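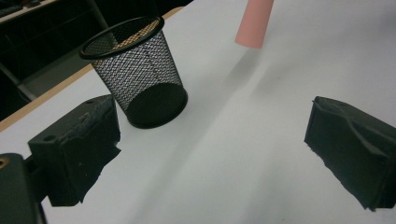

What Mesh Is and How It Works
Gurnosia Explainers, number 142
Reading level: ages 9 to 12

Mesh is a sheet of material with a regular pattern of openings. The solid parts may be metal, plastic, glass fiber, cotton or silk. The openings may be square, round, six-sided or diamond-shaped. Window screens, kitchen strainers, soccer nets and desk cups are all made with mesh.

Engineers describe a mesh with a few basic measurements. The first is the size of the opening. The second is the thickness of the wire or thread. From these two it is possible to work out the open area, or how much of the sheet is empty space. A mesh with thin wires and wide openings has a large open area. Air, light and water pass through it easily. A mesh with thick wires and small openings has a small open area and blocks more of everything.

Woven mesh

Woven mesh is made on a loom, in nearly the same way as cloth. One set of wires runs the length of the loom. These are called the warp wires. A second set, the weft wires, crosses them from side to side. In a plain weave, each weft wire goes over one warp wire and under the next, all the way across. The next weft wire does the opposite.

The wires bend slightly where they cross. This bend is called the crimp. It holds the wires in place so that the openings stay the same size. If you push a pin into loosely woven cotton cloth, the threads slide apart and leave a hole. Stiff metal wire with a good crimp does not slide so easily.

At the Hurnent wire mill, the looms for coarse mesh and the looms for fine mesh stand in separate rooms. Wire for fine mesh can be thinner than a human hair, and dust from the coarse room would get caught in the weave.

Welded mesh

In welded mesh the wires are not woven. One set is laid on top of the other. Where two wires touch, a machine presses them together and sends an electric current through the spot. The metal gets hot enough to melt a little, and the wires join. Welded mesh is used for animal cages, fences and the steel sheets placed inside concrete floors.

Expanded metal

Expanded metal starts as a solid sheet with no wires at all. A machine cuts rows of short slits in it. The slits in one row do not line up with the slits in the next. The sheet is then pulled. Each slit opens into a diamond, and the sheet becomes larger than it was before.

You can make a model of this with paper.

1. Fold a strip of paper in half the long way.
2. Cut a slit from the folded side, stopping before you reach the open side.
3. Turn the strip around and cut the next slit from the open side, stopping before the fold.
4. Continue along the strip, changing sides each time.
5. Unfold the paper and pull gently on both ends.

The paper stretches into a net. No paper is thrown away, because the cuts remove nothing. The same is true of expanded metal, so a factory can cover a large area with a small amount of steel.

Sorting by size

A sieve is a mesh held in a ring. Its job is to separate small pieces from large ones. Pieces smaller than the openings fall through. Larger pieces stay on top.

Fine sieves have openings too small to measure easily in millimeters, so a smaller unit is used. One millimeter is divided into 1,000 equal parts, and each part is called a micrometer. A very fine laboratory sieve may have openings of 44 micrometers. Beach sand will not go through it. Fine clay will.

In the United States, a sieve may also be given a mesh number. This is the number of openings along one inch of the mesh. A 200 mesh sieve has 200 openings in each inch. A higher mesh number means smaller openings. Many people expect the opposite, and it is worth reading the label twice.

To sort a sample of soil, a scientist stacks several sieves with the widest openings at the top and a solid pan at the bottom. The stack is shaken. Each sieve then holds the grains that passed through the one above but could not pass through the next. The Dehghan Soil Station weighs what is left on each sieve and plots the weights on a chart. The chart shows if the soil is mostly sand or if it contains a lot of finer material.

Shape matters as well as size. A long, thin grain can fall through an opening end first, even if it is much longer than the opening is wide. A flat grain may lie across the opening and stay there.

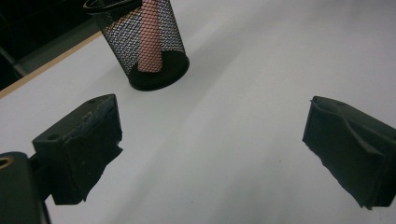 A reader asked why we can see through mesh if part of it is solid, and whether painting a window screen white would make the view better. It would probably make the view worse. In daylight a white screen sends a lot of light back to your eyes, and that light competes with the light coming from outdoors. A black screen sends back very little. Your eyes then pick up mostly the light that comes through the openings.

Distance also matters. If you stand close to a screen and look at a tree far away, your eyes focus on the tree. The wires blur until you hardly notice them. Focus on the wires and the tree blurs.

Water and mesh

Water passes through a kitchen strainer when you pour it. A fine mesh, however, can hold a thin layer of water in its openings. The surface of water acts a little like a stretched skin. This effect is called surface tension. In a small opening, surface tension can be strong enough to support the water above it. Tap the mesh and the water usually drops through.

Tents use the same effect. The cloth of the tent named Ela on our camping page is a tight weave with a coating that water does not stick to. Rain forms beads and runs off, while the mesh panels under the roof let damp air out.

Words to know

Crimp: the bend in a wire where it crosses another wire.
Micrometer: one of the 1,000 equal parts of a millimeter.
Open area: the share of a mesh that is empty space.
Warp: the wires or threads that run the length of a loom.
Weft: the wires or threads that run from side to side.

Next explainer: How Rope Is Twisted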